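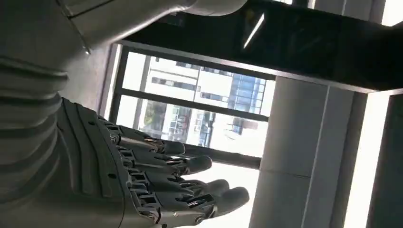

Should we put a two-handed robot on our parcel bench before the peak season?
At present there is too little to go on, and the group agreed to wait until it has seen figures from a full shift.

Warehouse Methods Group
Minutes of the meeting held on 2023-10-30

Present: chair, minute taker, returns desk, outbound bench, maintenance, safety rep
Apologies: purchasing

1. Minutes of the last meeting
Agreed, with one correction. The tape guns are to be replaced on the late shift benches only.

2. Report on the visit to Plernine
Three of us went to the Plernine open day to see the Tuvo parcel handler. The outbound bench gave the report and the other two added to it.

The welcome talk overran and took up a good part of the morning. It dealt mostly with what Tuvo will do next year. The demonstration itself was of one job: parcel bags are picked up, put on the measuring plate with the label upwards, and passed on. Plernine said the software is by Nair and is the same on every machine they let out.

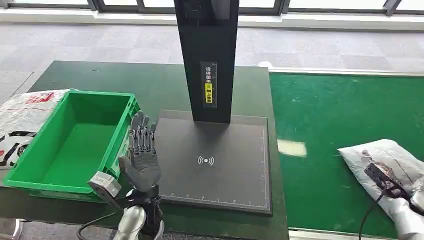
Tuvo demonstration: bag in the right hand, measuring plate clear

The returns desk said the job was a fair copy of ours as far as it went. The label has to face up and so does ours. The bags, however, were soft mailers. We asked to see a boxed item and a tube and were told these were "in the plan". We asked what happens when two bags stick together and did not get a straight answer.

Plernine claims 85 parcels an hour. The outbound bench asked if that included stops and was told it was a "working figure". The chair wished it noted that a working figure is whatever the person selling the machine wants it to be. The safety rep thought this was a bit hard on them but did not disagree.

3. Points raised on the handling
Maintenance was taken with the hands, and said so more than once. The question is what happens to all those small joints after a winter of label glue and cardboard dust. Plernine offers a service visit every 3 months. The price of a finger was not on the sheet and nobody on the stand could give it.

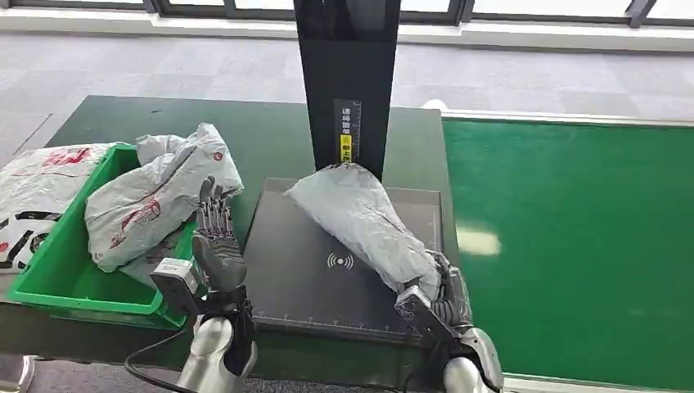
Bag on the plate, right hand holding the lower corner

There was a long discussion on grip. The outbound bench felt that holding a bag by its corner is all very well for a light mailer. Ours are often badly packed, with the weight all at one end – see the complaints from March. No weight limit was given to us in writing. Plernine's sheet says "everyday parcels", and the group would like that turned into kilos.

The returns desk asked if the machine knows when a label is face down and turns the bag over. Plernine says it does. The three who went could not agree on whether they had been shown this, so it is recorded as a claim.

4. Layout and safety
The safety rep had drawn up our bench against the one at Plernine. We could find the space by moving the scales, but the walkway to the fire door would be tight. Loose cables near moving arms would need a proper look before anything was switched on here. A guard or a marked line would be needed as well, and Plernine had no drawing for either.

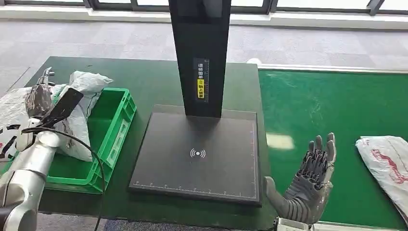
Measuring station with crate to the left and green surface to the right

The returns desk asked who fills and empties the crates. Under the Plernine offer, we do. The chair asked how many people the machine saves if one of ours has to stand by with crates and free the stuck bags. Left open.

5. Other makers
Skemevitz has sent a leaflet for a plain belt and scanner with no hands at all. It costs less and does less. Maintenance prefers it. The outbound bench said it would be no help with bags that arrive label down, and those are the ones that hold us up.

6. Decisions and actions
No order and no deposit. The early booking price is not to be treated as a reason to hurry.
Outbound bench to put together a test box of 100 of our own parcels, bad ones included, and ask Plernine to run it while we watch.
Returns desk to ask Plernine for the names of 4 sites using the machine on live work, and to ring them without Plernine on the line.
Maintenance to get part prices in writing, fingers and cables first.
Safety rep to measure the walkway again with the cages out.
Chair to reply to Skemevitz and ask for a visit.

7. Any other business
The kettle on the late shift is still broken. Maintenance has it in hand.
Travel claims for the Plernine visit are to go in by Friday – parking receipts are needed.

Next meeting: date to be set once Plernine has answered on the test box.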